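Subject: Re: [teleop-users] hand guiding or leader arms for PC teardown?

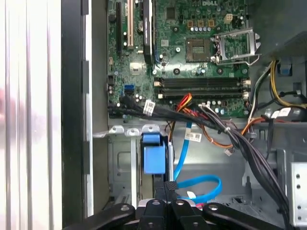 Do you have to re-record everything when you swap the fingertips? Only the grasping parts; the free-space moves carried over fine for me.

On to Kedir's question, sorry I sat on it so long!

Kedir Teshome wrote:
> We're starting on RAM and cables at Planungate. Is it worth
> buying leader arms, or can we just push the robot around by hand?
> How many demos did you keep?

I'd go with leader arms. When I hand-guided, my own arm kept getting into the wrist view (so annoying), and I pulled way harder on connectors than the motors ever could. I kept 26 demos for the SATA cable and tossed 5 where I'd hesitated too long. Go slow near the latches!

Chaltu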